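Review: Brisotis two-handed demonstration gripper kit

Reviewed 10/21/22 by Elaheh Mousavi
Firmware as shipped in March, updated once during testing

The Brisotis kit is a pair of hand-held grippers for recording manipulation demonstrations without a robot in the room. Each unit carries a wide-angle camera, an inertial sensor and a jaw encoder. The operator does a task by hand, the unit logs video, pose and jaw opening, and the logs become training episodes for a policy that will later run on an arm with the same jaws. We bought two kits for the Hnatiuk tabletop project, which needed household rearrangement data from homes, with all the variation in light, furniture and clutter that implies.

I used the kit for 30 sessions across 6 homes in Gedivville. The tasks were plain ones: nest bowls, unstack bowls, move a bottle from one side of a table to the other, put a lid on a container. My comparison is the Clidska single-hand unit, which our group has used for two previous collections.

Build and handling

The jaws are a linkage design with ribbed compliant pads. The linkage is pinned and showed no measurable play at the end of testing. The pads are soft enough to wrap over the rim of a ceramic bowl and stiff enough to hold it at an angle. They do less well on thin plastic. A disposable cup deforms before the pad does, and the encoder reads a closing jaw while the contact patch is no longer where the policy will expect it. We flagged those episodes and kept them in a separate split.

Weight is acceptable for one hand and tiring for two. Our operators asked for a break after 70 minutes, compared with a full two-hour block on the Clidska. The balance point sits forward of the handle, so the load goes to the wrist. A counterweight at the rear would fix this at the cost of more total mass, and I would take that trade.

The trigger has a long travel with even resistance. New operators tend to snap it shut at first, producing episodes in which the jaw goes from open to closed in a few samples. It took three short practice runs before most people were closing at a rate the arm could reproduce. The manual should say so. It spends two pages on charging instead.

Camera and field of view

The lens is a fisheye with a circular image. Both jaws stay in view through the whole of their travel, so the model always has the relation between pad and object. The wide field also takes in most of the surroundings, and this matters for tracking. The pose estimate relies on visual features, and in a furnished living room there are plenty of them. Patterned tablecloths were the best surfaces we worked on. Plain white laminate was the worst, with tracking lost in three sessions until we put a printed cloth down. 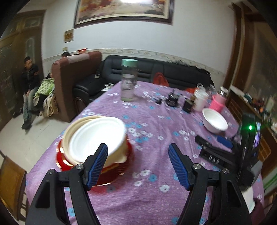

Glossy objects remain a problem for any depth estimate derived from the images. Glazed bowls and transparent bottles gave noisy geometry in every home. The colour images themselves are fine, and our policy takes colour only, so the effect on training was small. A group that depends on reconstructed point clouds should test its own objects before ordering.

Motion blur is the more serious limit. Exposure is automatic and cannot be locked in the supplied app. In the evening, under ceiling lights, the shutter lengthens and anything beyond the near half of the table smears during fast wrist rotation. I would like a manual exposure setting, or at the very least a cap. The Clidska unit has had one since its second firmware.

Privacy needs planning. A lens this wide records people sitting across the room as readily as the objects on the table. We obtained written consent from everybody in the household before the first recording and ran a face and head masking pass before upload. The kit has no on-device masking. For home collection in Canada or anywhere with comparable rules, budget for that step yourself.

Recording and software

Starting an episode takes a double press of the side button, and stopping takes a single press. The asymmetry is sensible. Accidental starts were rare. Accidental stops were more common, generally when an operator shifted grip partway through a task. The status light is easy to read from a standing position.

The two units synchronize over a short-range radio link. Offset between left and right streams stayed within a single video sample in every session I checked, except where one unit had been left asleep between takes. It then resumed with a stale clock and gave no warning. Waking both units and waiting for the handshake before each block removed the fault. It belongs in firmware – a refusal to record would be better than a silent offset.

Export is to a documented archive format with one folder per episode. Conversion to our loader took an afternoon. Calibration files are stored per unit and travel with the episodes, a welcome change from the Clidska habit of keeping them on the base station, where they are overwritten.

Data quality

Rejection was mostly down to tracking loss at the start of an episode, before the operator had moved enough for the map to settle. A slow sweep of the table before the first grasp cured most of it. We now trim the sweep in preprocessing.

Policies trained on the bowl episodes transferred to our arm with the pads fitted and no further tuning of the jaw mapping. Nesting was reliable. Unstacking was weaker, particularly with bowls of nearly equal diameter, where the demonstrations themselves contain a good deal of wiggling. I attribute that to the task and not to the kit.

Verdict

Recommended for groups collecting two-handed tabletop data outside the lab, provided they can supply their own masking and can work in good light. Single-hand users should stay with the Clidska, which is lighter and has exposure control. Spare pads are sold in sets of four. Order a set with the kit, as shipping to our address was slow.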